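The Tan Cloth Years
What I learned from folding, mending and finally keeping one decent piece of fabric

I own too much cloth. I'm saying it up front so you don't think this is one of those pieces by a person with a single linen closet and a label maker. I have curtains from apartments I left years ago, a tablecloth for a table I sold, and a whole shelf of stuff I can only call "tan." Camel, khaki, caramel, sand, whatever the store was calling it that season. If it looks like it could belong on a tent, I've bought it.

It started with a throw from Matmont, a little home goods shop in the town where I used to live. I went in for a lamp cord in February and came out with 60 inches of brown-sugar-colored cotton under my arm, and I never did get the lamp cord. That throw has been a couch cover, a picnic blanket, a curtain for the closet with no door and (for one long weekend of house guests) a bedspread. It has been washed so many times that the weave has gone soft as a T-shirt, and I love it more than some of my furniture.

Anyway, the thing about tan cloth is that it's sneaky. White shows you every stain and navy shows you every cat hair, so you deal with them. Tan just sits there looking fine! You can ignore it for months. Then one afternoon you pick it up by the corner, hold it near a window and find out what you've been living with: a pulled seam, a coffee ring, an edge that's coming apart one thread at a time.

So now I do what I call the pick-up check. Before anything gets folded, I pinch it near an edge, lift it and let the rest hang. Cloth tells you a lot when it's hanging. Flat on a table you see color and that's it, but let it drop and you get the folds, the shadows, the heavy places where a hem has been turned twice, the light places where it's worn thin. I do this at the workbench, mostly, surrounded by whatever else I was in the middle of. My fabric and my tools have never really lived apart.
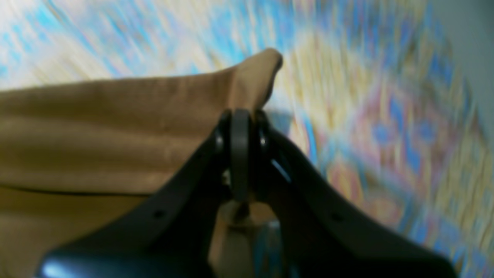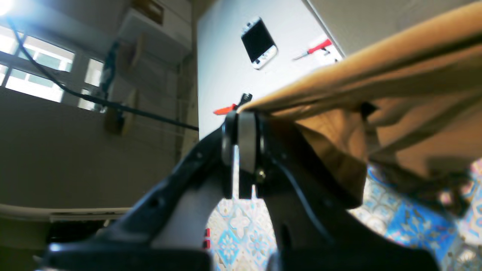

Back to edges, my favorite subject at parties. A frayed edge has two possible futures. You can trim it, fold it under and stitch it down, and then it's a hem and you can go on with your life. Or you can pull a few more threads out on purpose, run a line of stitching above them and call it fringe. I've done both to the same cloth. The hem side is very respectable. The fringe side looks like it has opinions.

For the stitching I use a heavy polyester thread from Wike, the kind that comes on a big ugly cone. Mine says 193 on the label, which is the shade number, and it matches nearly everything on the tan shelf. I bought 2 cones because I was afraid they'd stop making it. A friend of mine thinks that's hoarding. She has nine kinds of mustard, so I let it go.

Then comes folding, and here I've changed my mind completely. I used to fold big pieces into thirds and thirds again until I had a neat brick, and the bricks looked wonderful on the shelf for one day. The trouble was the creases. Leave cotton in a hard fold all winter and you'll be looking at that line until summer, iron or no iron. Now I roll anything bigger than a pillowcase. I lay it out on the bed, fold it in half the long way, smooth it with my forearm (hands leave little ripples, forearms don't) and roll it up loosely, starting from the end with the fringe so the threads stay tucked inside.

The rolls stand up in a Prirex crate at the bottom of the closet, ends facing out, so it looks a bit like a fabric store that only ever got one color delivered. I can tell them apart, though! The throw is the fat one. The skinny, darker one is a canvas remnant I keep promising to turn into an apron, and next to it there's a khaki drop cloth from Kamport that was supposed to be for painting and turned out too nice to paint on. It's been a tablecloth ever since, and I get compliments on it.

I did get rid of some. Two curtains went to my neighbor's greenhouse, where they keep the sun off the lettuce, and the tablecloth for the missing table got cut into napkins. They're a little uneven and one is closer to a trapezoid. We use them every night.

The apron is next. I've got the canvas out on the bench again, I've chalked the pocket, and I've already moved the pocket once. It needs to be wide enough for a tape measure and deep enough that the scissors don't jump out when I bend over, and I keep going back and forth on whether the straps should cross in the back or just tie at the neck. I think cross. I'll cut it this weekend, if the chalk hasn't rubbed off by then.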